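Six weeks on the cooker bench

31 Jul 2026

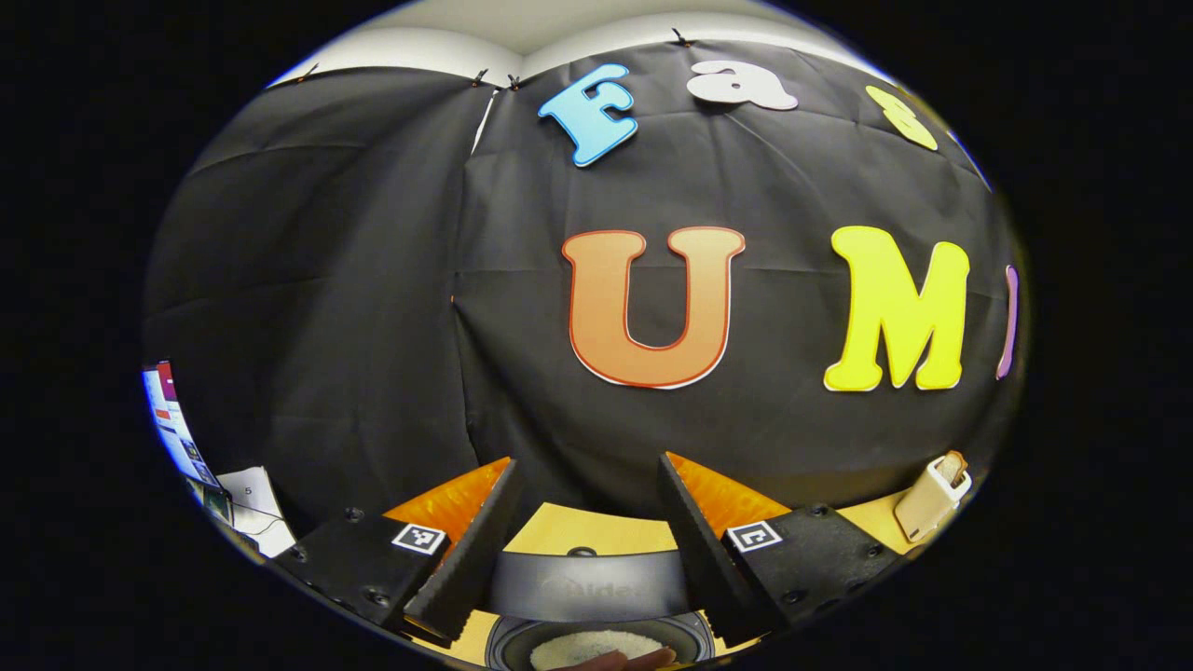 I've been on the benches at Fedden since June, after 11 years of shift work in the packing hall next door. The packing hall went over to Brulleck lines in the autumn and my old job went with it. There were 69 of us on the floor before. Some took the payout, some moved to dispatch, and a few of us were offered bench work, which means doing kitchen jobs by hand with a gripper so that the machines can learn them later.

The pay is the same as nights without the loading. I miss the loading.

A shift is made up of short tasks off a sheet. Open the rice cooker, scoop, close it, put the toast in, take the toast out, set everything back where it was. The target is 137 clean runs a shift. I got nowhere near that in my first week. You squeeze the handle and the two fingers close, and it sounds like nothing until you've done it for four hours. My thumb was the problem. Manaia Grimshaw, who trained me, told me to swap hands every 5 runs and to stop gripping it like a hammer, and that fixed most of it.

Rice is the worst thing to clean up. It dries on everything and you find it in your sleeves at home. Toast is easy.

People ask whether it bothers me, teaching a machine to do a job after a machine took mine. Some days it does. The packing hall had noise and people to yell over it with, and on the benches you mostly work beside someone without talking because you're both keeping track of where you're up to. Smoko is longer, though, and my knees have stopped hurting.

What I'd like is a straight answer about how long the work lasts. The Tretard contract is for 600 hours per bench and we've been told there will be another one after it, but I was told things about the packing hall as well. The union meeting is next month and I've put the question in writing – so has Manaia.

I'm moving to the folding bench after this block. Tea towels first, then fitted sheets. I can't fold a fitted sheet at home either, so we'll see how the robot goes.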